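From the Rice Corner

The rice cooker column is back, and thank you to everyone who wrote in after the September one. I had no idea so many of you had such strong feelings about crusty bottoms! Rizal Ismail sent me a full page on his, and I've pinned it up over the bench at Oncombe.

This month I want to talk about papering the table. I started doing it when we moved the cooking mornings over to Darport, where the big table marks if you so much as look at it with a turmeric spoon. Brown kraft paper, the heavy sort off the roll, and blue painter's tape on top in a grid. One square for a bowl, one for a plate, a couple for the cooker. It sounds fussy, I know, but once everything has its own patch you stop reaching across the steam for the salt.
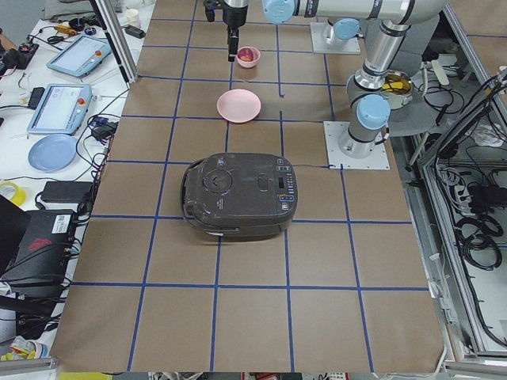 Now, the cooker itself. I like mine in the middle where I can get at the lid from any side, and I keep the vent well away from anyone's face. For a small batch I put in 200 grams of rice, rinsed until I get bored (that's the official method), and let it sit for a bit before I switch it on. When it clicks over, leave the lid shut. I set a timer for 20 minutes and go and do something in another room – it's the only way I can stop myself peeking.

Bowls are the other thing people keep asking me about. I've gone off big white ones altogether. I like pink, in a large and a small, and I'd happily have every colour in the shop if there was any room left in the cupboard. The small one is for whatever is going on top, the large one is for the rice when it comes out, and you want a large one with enough space in it to fluff properly without flinging grains everywhere.
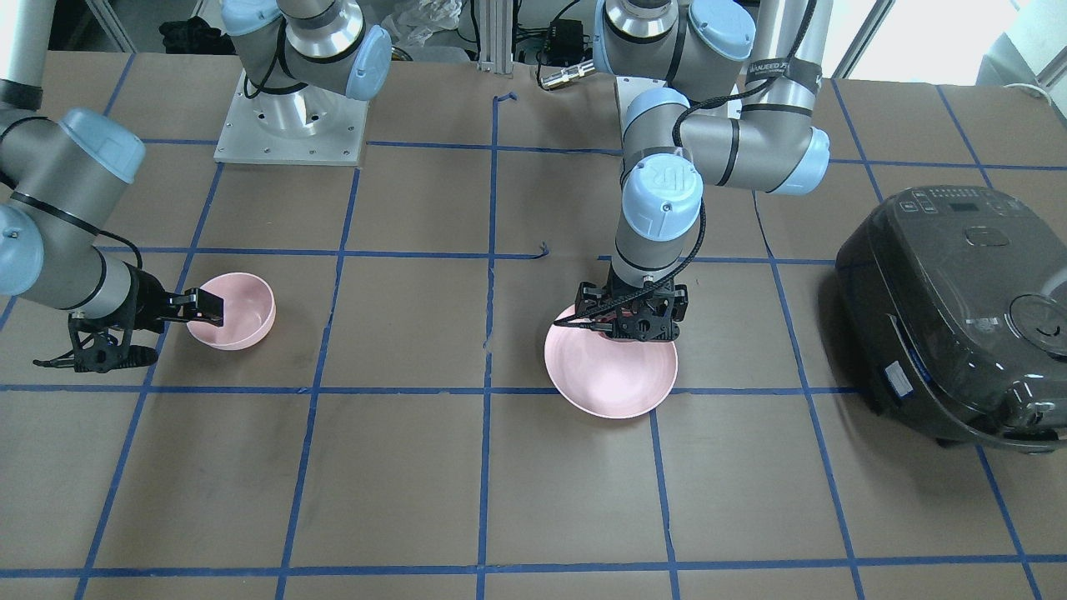 Rasia's egg and pumpkin topping was the favourite last time, so I'll put the recipe in the next issue if I can get her to write down some amounts. At the moment it says "pumpkin, enough". She's also after a second-hand steamer basket if anybody has one sitting in the garage, any size, doesn't have to be pretty.

A word on cups too. A little red one is my favourite for sauce, mostly for the cheerful colour next to a pink plate, and a small cup makes you pour less, so you don't end up with soup. Plate first, then the bowl beside it, then the sauce. I've tried it the other way and wore most of it.
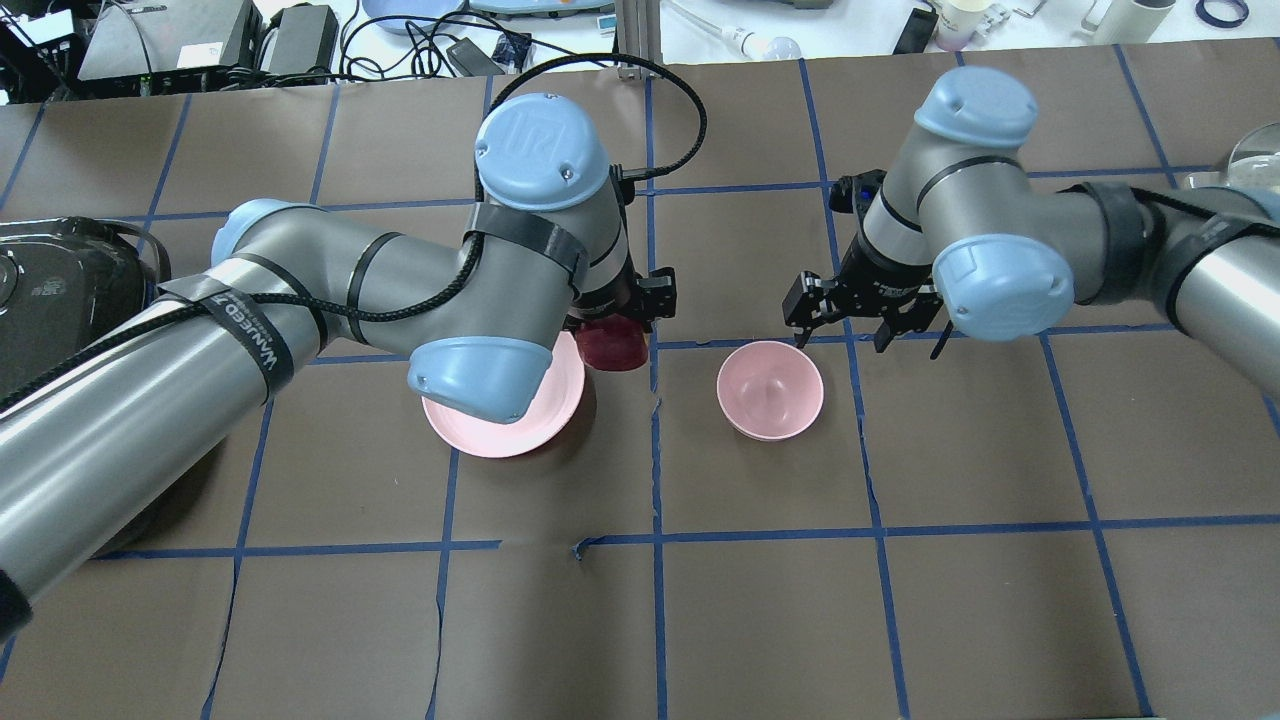

Paper does tear after a while, especially along the tape if you've pulled a strip up and stuck it down again. I just patch it until it gets silly and then roll out a fresh sheet. The hardware place on Bustamante Street has the wide rolls at the back, past the paint.

Next cooking morning is at Darport as usual. Bring an apron and a container for leftovers, and let me know beforehand if you can't have egg.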